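Visit report: Nengate open day, folding cell
Wednesday, March 24, 2021

We went to Nengate because Howells had asked whether a pair of arms could take over part of the folding work at our Gornosura site. I had read the brochure in January and didn't believe much of it. I came home believing a bit more, but I wouldn't sign anything yet.

The cell is smaller than I expected. Two arms, a white table with pale walls on three sides, and a piece of black cloth to work on. 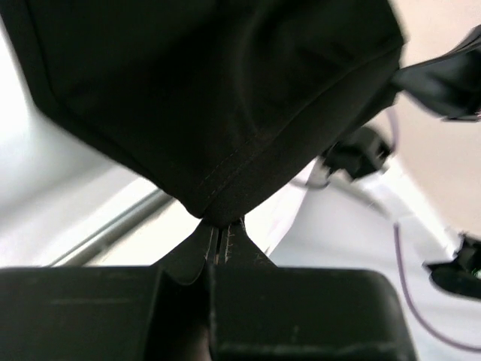
Black cloth is a fair choice for a demo if your own work is black cloth. Ours is mostly striped and checked, in three weights, and when I asked about the heavy one I was told it "should be fine". I would want that in writing. I would also want to bring our own pieces, straight out of the bin and creased, and stand there with a watch.

The figure on the handout was 91 pieces an hour. I asked over what length of run and got a long answer without a number in it. 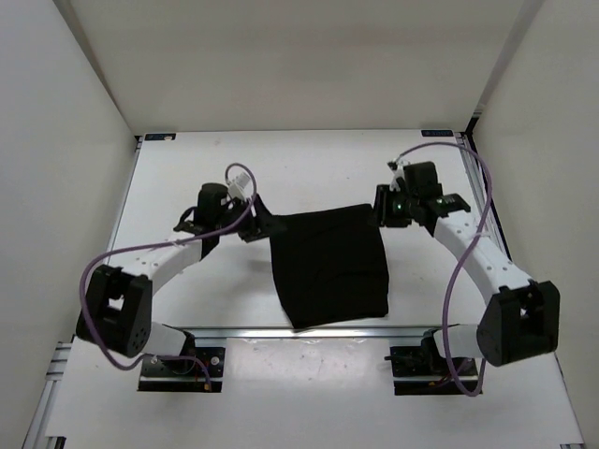

Then the money. Brendska, who would do the installation, quote 489 a week on a lease, with training for up to 2 operators. Spare fingers are extra. So are call-outs after the first year, and the table and walls are priced as an "option", though I can't see how you would run it without a table. Howells had budgeted for the lease and nothing else.

Floor space wasn't in the quote either. Our back room would need a bench moved and a new socket put in.

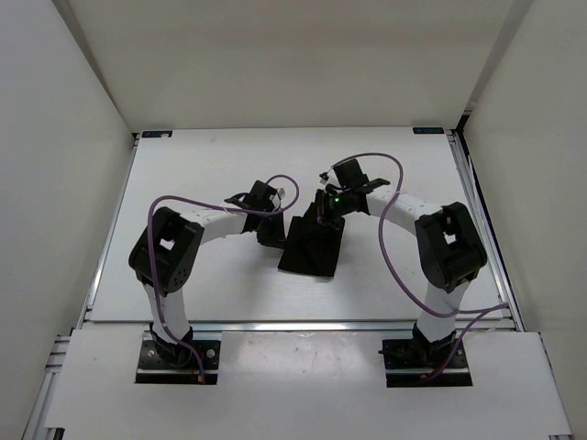

What I would ask for before we budget

A trial at Gornosura on our own cloth, paid for by them or taken off the lease. A full price with the table, spares and call-outs in it. The name of a customer who has had one for over a year and will let us visit without a salesman. Until we have those, I'd leave the line in the plan blank.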